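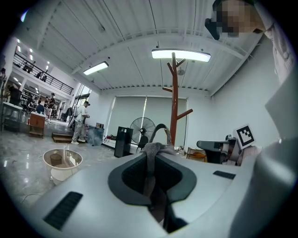

Vurnus 18 — Funkbrücke für Hof, Halle und Nebengebäude

Wer schon einmal versucht hat, das WLAN aus dem Wohnhaus bis in die Werkstatt am anderen Ende des Grundstücks zu bekommen, kennt das Spiel: Repeater in der Küche, Repeater im Flur, und am Ende lädt die Seite trotzdem nicht. Die Vurnus 18 geht das anders an. Zwei kleine Außeneinheiten, aufeinander ausgerichtet, stellen eine feste Funkstrecke zwischen zwei Gebäuden her, und an jedem Ende kommt ganz normales Ethernet heraus. Wir haben das Set seit November im Sortiment und sind ziemlich begeistert davon, wie unkompliziert es sich einrichten lässt!

Beide Einheiten sind ab Werk gekoppelt. Man steckt sie an, wartet, bis die mittlere LED dauerhaft grün leuchtet, und hat eine Verbindung (am besten erst einmal auf dem Küchentisch ausprobieren, bevor man auf die Leiter steigt). Eine App braucht es dafür nicht, ein Konto auch nicht. Die Oberfläche läuft lokal im Browser, auf Deutsch und Englisch, und sie ist angenehm aufgeräumt. Besonders gelungen finden wir die Ausrichthilfe: Ein Balken zeigt die Signalstärke praktisch ohne Verzögerung an, dazu gibt es auf Wunsch einen Piepton, der mit besserem Empfang schneller wird. Damit kann man auch allein ausrichten.

Reichweite

Bei freier Sicht sind Strecken bis 731 Meter freigegeben. Für die allermeisten Höfe und Betriebsgelände ist das mehr als genug. Bis 200 Meter verzeiht das Set auch eine etwas schlampige Ausrichtung, darüber lohnt es sich, sorgfältig zu arbeiten und die Masthalterung zu nehmen. Bäume sind der natürliche Feind jeder Funkbrücke — was im Winter prima läuft, kann im Mai hinter frischem Laub deutlich langsamer werden. Also bitte bei der Planung an den Sommer denken. Durch Stahlblechwände funkt auch die Vurnus nicht hindurch, die Einheit gehört in so einem Fall nach außen, das Kabel führt nach innen.

Strom und Kabel

Versorgt wird jede Einheit über das Netzwerkkabel. Die beiden Einspeiser liegen bei, und wer schon einen PoE-Switch nach 802.3af hat, kann sie in der Schachtel lassen. Zwischen Einspeiser und Außeneinheit dürfen bis zu 100 Meter Kabel liegen. Für draußen bitte ein UV-beständiges Kabel verwenden und vor der Durchführung eine kleine Tropfschlaufe legen. Die Gummitülle an der Unterseite ist für Stecker mit Knickschutz leider etwas eng, da hilft ein Stecker ohne Schutzkappe.

Sicherheit

Die Funkstrecke ist mit WPA3 verschlüsselt, der Schlüssel wird bei der Kopplung ausgehandelt. Das Passwort für die Oberfläche muss beim ersten Anmelden geändert werden, vorher lässt sich nichts speichern. Die Einheiten reichen VLAN-Tags unverändert durch, was jeden freuen wird, der Kameras, Gäste und Büro sauber trennen möchte. Auch VPN-Tunnel laufen ohne Sondereinstellung über die Strecke.

Lieferumfang

2 Außeneinheiten, gekoppelt
2 PoE-Einspeiser mit Netzkabel
2 Wandhalter, 4 Rohrschellen
Kurzanleitung auf Deutsch

Passendes Zubehör

Masthalterung Rumgate, verzinkt, neigbar
Überspannungsschutz Rahman für Ethernet im Außenbereich
Kompakter Access Point Fiketetti für das WLAN am anderen Ende

Der Fiketetti ist übrigens unsere Lieblingskombination mit der Brücke. Er übernimmt Netzwerknamen und Passwort vom Hauptrouter, wenn man beides einmal einträgt, und das Handy wechselt auf dem Weg über den Hof meistens ohne Aussetzer.

Firmware

Neue Versionen gibt es als Datei zum Herunterladen unter dem Reiter Service. Immer zuerst die entfernte Einheit aktualisieren, danach die am Router. Die Einstellungen bleiben erhalten, eine Sicherung vorab schadet trotzdem nicht. Nach dem Neustart braucht die Strecke ein paar Minuten, bis sie wieder den vollen Durchsatz erreicht.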